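Search projects, people, reports
Search

Progress report to the Enon fund, room service strand
From: Selamawit Gebremichael, Sistia
1 Jan 2025

We have a lot to tell you this time, and most of it comes out of a fault. The short version is that the arm snagged a phone cord in November, stopped when it should have, and then did something on restart that it should never do. We've spent the weeks since on that one problem and I'm really pleased with where it has taken us!

As you know, the plan for this period was small jobs in furnished bedrooms: reaching behind things, picking up what has dropped, working close to lamps and phones without pulling them over. We had planned 66 runs with the Aoki controller. We finished 31 before the fault, then paused everything.

What happened: on a slow reach near the wall, a finger caught a loop of cord. The force limit tripped and the arm held still, as designed. Kohei Kobori pressed the stop, freed the cord by hand and cleared the alarm. On restart the arm went straight back to the pose it had stored before the trip, at normal speed, with his hand still fairly close. He wasn't touched and nothing was broken, but it counts as a near miss and we logged it as one.

Kohei found the cause in the logs (a long evening, and he was delighted with himself, rightly). The Sornis safety layer cleared its hold and the motion planner read that as permission to finish the old move. Two pieces of software, each doing what its own manual says, with a gap in the middle that our bench tests had never hit because we always restarted from the home pose.

So, the changes. A cleared alarm now wipes the stored move. The first motion after any stop is a crawl, and a person has to hold the enable switch the whole way. We also wrote a cord check into the planner: anything thin that hangs between the fingers and the target makes the arm back off and try from another side. Kohei ran 1000 simulated restarts against the new logic and the stored move didn't come back in any of them. The real-room work is slower and we're doing it in the places we like least, close in by the phones and their cords. 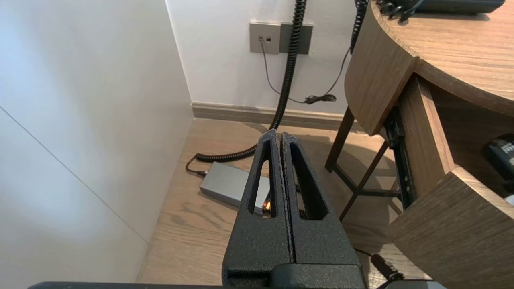
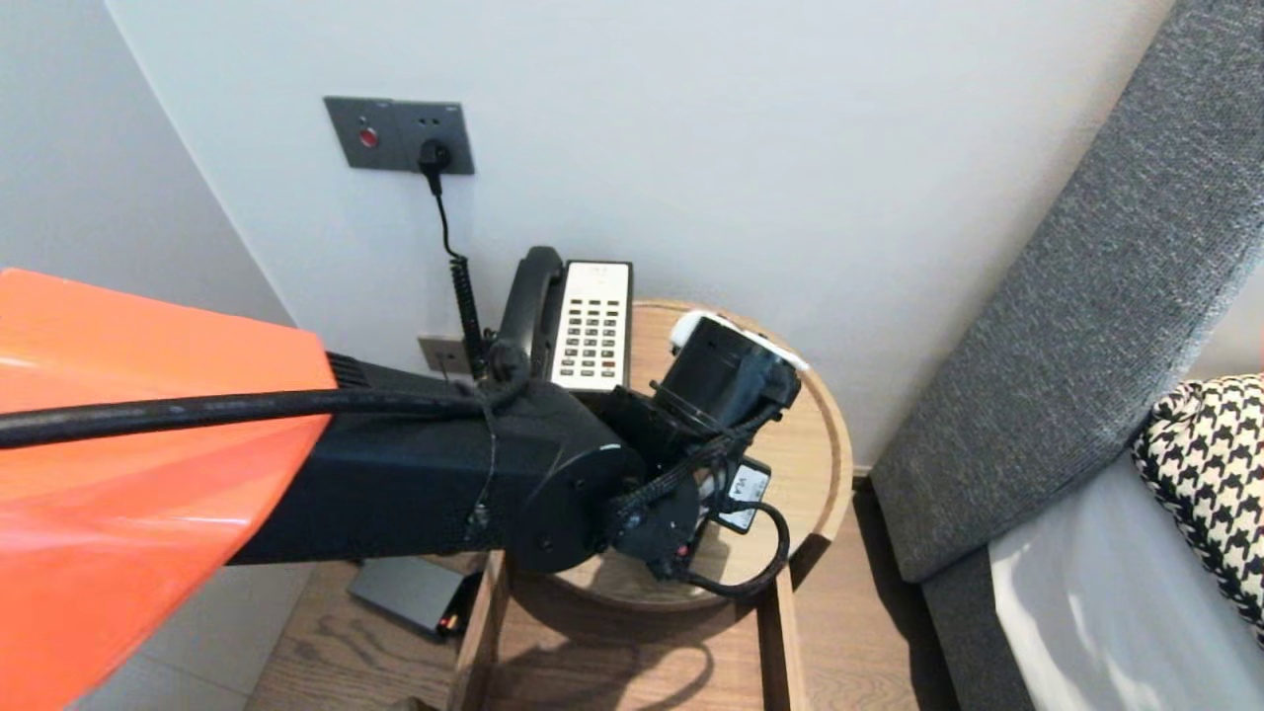 Still open: coiled cords. The planner copes with a straight cable pretty well, but a coil has slack in it that the force reading doesn't notice until late, and I don't trust our threshold yet. We'd like to try a lower limit for the wrist alone. It will mean more false stops, and I think we should put up with them for now.

On budget, the pause cost us staff time and no equipment. I'm asking for 2 extra weeks to finish the remaining runs, all of them under the new restart rules. The near-miss form and Kohei's log notes are in the shared folder, and he is happy to go through them on a call with anyone at Enon who wants the detail.

Shares: 2
Get project updates by email. Subscribe
This site uses cookies. Accept | Settings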